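The Bed Is Where the Laundry Lands
Folding at home, and what it teaches about the clothes we keep

By Inès Besnard

In my first year in this country I lived in one rented room in Tredville, and the room had no table. It had a bed, a chair with one weak leg, and a window. Everything that other people do on a table I did on the bed. I wrote letters there, I repaired hems there, and each week I brought the clean clothes up from the basement and let them fall on the blanket like a delivery of potatoes.

I have a table now, and even a second one in the kitchen. Still I fold on the bed. When I began asking people for this article where they fold, almost all of them gave the same answer, and many gave it with a little shame, as if there were a correct place and they had failed to buy it.

Saoirse Mac Carthaigh was not ashamed. She has repaired and resold used clothes in Ferngate for more than 24 years, and every piece that comes into her shop is folded on a single bed in the back. "A table is too high and too hard," she told me. "On a table you stand like a worker. On a bed you can sit down, and then you have time to look."

To look is, for her, the main part of the job. A folded shirt is a shirt that somebody has inspected. You find the loose button, the thin place at the elbow, the spot of oil that the wash did not take. If you push the clothes in the drawer without folding, you will discover the missing button at seven in the morning, when you are already late.

She has one rule about the surface. A soft quilt alone is not good, she says, for the garment sinks in it and the sleeves follow the hills. You need something flat and a little firm on top. A woven mat does this very well, and in summer it has the advantage that it does not hold the heat. In my family we used a bedspread of thick cotton, pulled so tight that my grandmother could have played cards on it. A large towel also works, but it sticks to wool.

The light is the second question. I always believed a lamp was enough, until I put two navy socks together and one of them was black. Daylight from the side is the best, because it shows the wrinkles as small shadows. If your bed stands beside a window you are already lucky, and if you have a fan for the warm months, turn it away from the light things. I have seen handkerchiefs travel. 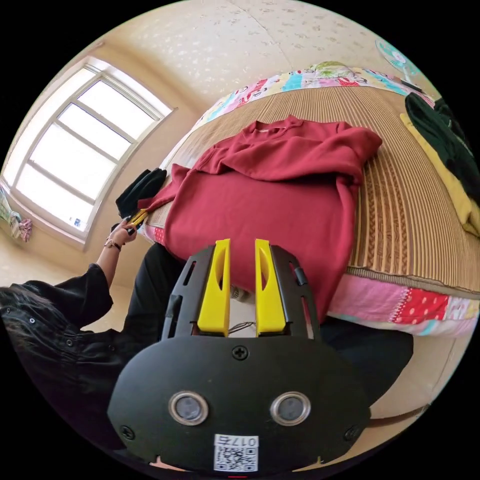

Of all the ordinary garments, the sweatshirt is the one that people treat worst. It is thick, it has ribbing at the neck and the cuffs, and it never wants to be the same size as its neighbors in the drawer. Most of us fold it in half, then in half again, and get a kind of cushion that opens itself in the night.

Saoirse showed me her way, and I have practiced it until my hands stopped thinking. Put the sweatshirt face down with the collar away from you. Smooth the back with the flat of both hands, starting at the neck and coming toward your knees. Bring one side in to the middle, and lay the sleeve straight down along the body. Do the same with the other side. The mistake is to let the sleeve stay in a bunch across the shoulders, where it makes a hump that no drawer forgives. After this, fold the bottom hem up to a third, and once more up to the collar. Turn it over. The neck should look at you, round and clean, like a shirt in a store.

With a hood it is different. The hood must be laid flat on the back first, and the strings go inside. I confess that I often skip the strings.

Dark clothes deserve their own small area on the bed. They collect every hair and every thread from the light ones, and a black sweater that has spent ten minutes under a white towel looks as if it had slept with the cat. Colors that are strong, the reds and the yellows, I put apart also, but for another reason: I like to see them. When I was a child my grandmother placed the red things on top of each pile, and I thought this was a law of housekeeping. Much later I asked my mother about it. She said no, the old woman simply liked red.

There is an industry, naturally, that wishes to help us. For this article I tried two products. The Baltero board is a plastic panel in hinged parts, and you turn the parts one after the other as if you were reading a stiff newspaper. It makes perfect T-shirts. With a thick sweatshirt it becomes stubborn, and it is one more object that needs a place to live. The Shakya basket has dividers inside, so that the clothes are sorted before they arrive at the bed. This I found more useful, though I use it mostly for the socks.

I asked Saoirse if she owns any of these things. She has a ruler. She used it for one month, at the beginning, to learn what width fits her shelves, and since then it holds the window open.

Her shelves are worth a visit. She let me see the stock book, where each garment receives a line in pencil, and on the day I came the last line carried the number 991 for the season. The oldest piece in the room was a cardigan that had waited through four summers. It had been unfolded and folded again each June, along different lines, so that the wool would not remember one crease for too long. I had never thought of this. At home I went directly to the winter box and found a skirt with a crease so deep that the color had faded in it.

I also wanted to know what to do with the clothes that are not dirty and not clean. Every bedroom has them. They live on the chair, or at the foot of the bed, one on top of the other, and they are moved each evening and moved back each morning. Saoirse is strict here. Either they go on a hook, to breathe, or they go to the wash. A folded garment must be one that you would give to a guest.

I am less strict. In my bedroom there is often a green cardigan lying across something else, waiting for a decision, and I find that it gives the room a certain company. But I have put up two hooks behind the door, and the chair has become a chair again – I sat on it last week to tie my shoes.

My own folding takes place in the late afternoon, when the sun comes low over the neighbor's garage. I pull the quilt straight, I put the mat on it, and I sit with one leg under me, which my doctor does not like. The shirts come first as they are easy. The sheets come last, and for the fitted ones I call my husband, who takes two corners and walks toward me very seriously – it is the closest we come to dancing.

Saoirse Mac Carthaigh gives a mending and folding evening at her shop in Ferngate every month from September to June. Bring two or three garments and your own thread.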